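Estow–Karaki derby

The Estow–Karaki derby is an association football fixture between the clubs of two neighboring towns, Estow and Karaki. It is usually billed as one of the oldest rivalries in the regional league, a claim that rests mostly on club programs and on a plaque at the Estow ground. Neither club has produced a match record from the years in which the rivalry is supposed to have started.

Origins

The popular account holds that the first meeting grew out of a dispute over a shared pasture, and that the losing side gave up its grazing rights. No land record supports this. The story first shows up in a souvenir booklet sold by Karaki, which gives no source, and later retellings add details (a stolen ball, a referee chased into the river) that the booklet does not have. A league match between the sides is the earliest that can be confirmed from newspaper reports, and the report treats it as an ordinary game.

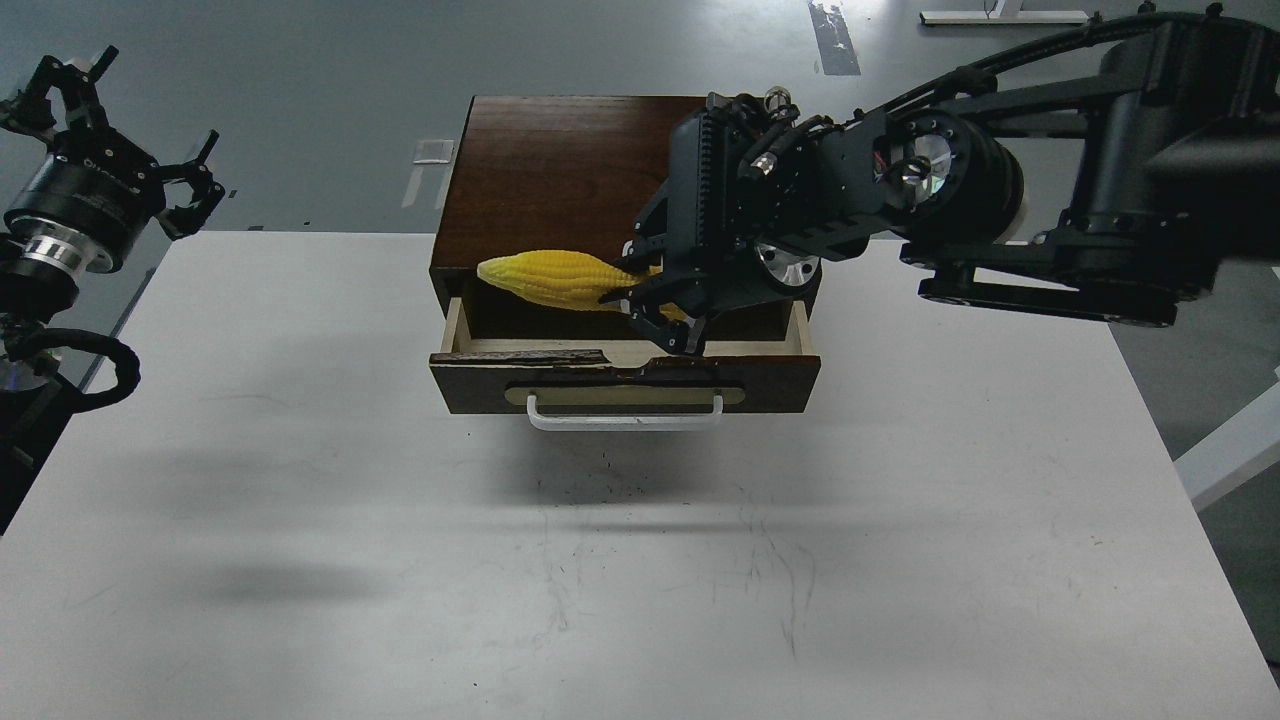

Supporters of both clubs often say the fixture was suspended for several seasons after crowd trouble. League tables from the period show the clubs playing in different divisions, so no league match between them could have been scheduled.

Brinov Park

Estow's home matches are played at Brinov Park. The ground's record crowd is given by the club as 2,103, set at a derby in April. The number has been questioned. Gate receipts for that day were not kept, and the standing terrace on the north side had been closed for repairs earlier in the same season. The club says the terrace had reopened by then. A smaller figure appeared in the Karaki program the following week, though Karaki had its own reasons to print one.
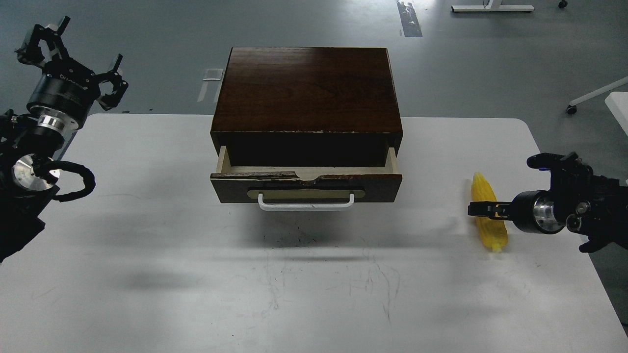

The pitch slopes toward the south goal, and Estow is widely believed to win more often when kicking downhill in the second half. The belief has never been tested against a full set of results, and fans tend to remember the games that fit it.

The 5–2 match

The best-known meeting is Karaki's 5–2 win at Brinov Park. Local histories describe a comeback from two goals down, with the tying goal scored in the 70th minute. Newspaper accounts agree on the final score but not on the order of the goals, and one has Karaki level before halftime. Estow supporters blame the defeat on a disallowed header. The referee's report does not mention it.

Sindidmont Cup

Since the two clubs returned to the same division, the winner over both league games has received the Sindidmont Cup. It is promoted as a historic trophy, but it was bought new by the sponsor whose name it carries. If the clubs finish level, the holder keeps it. This rule has been criticized for rewarding cautious play in the second game.

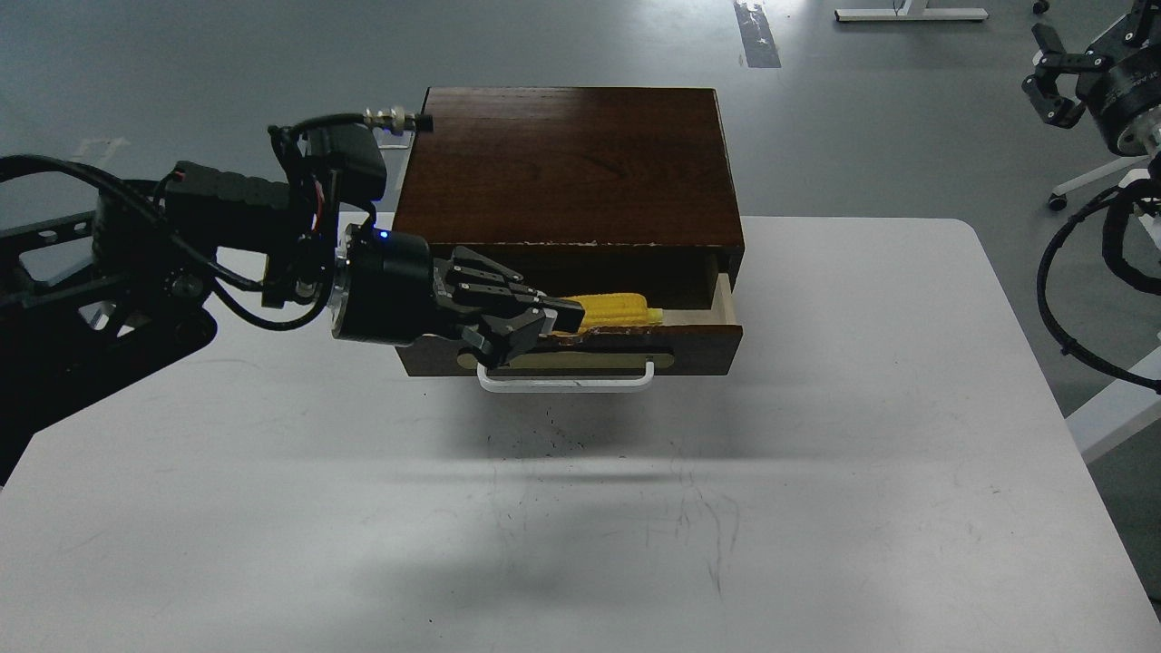 Attendance at recent derbies has been higher than at other league games, although the difference is less than club publicity suggests. Both clubs sell cut-price tickets for the fixture and count them as full admissions.

See also

Brinov Park
Sindidmont Cup
List of association football rivalries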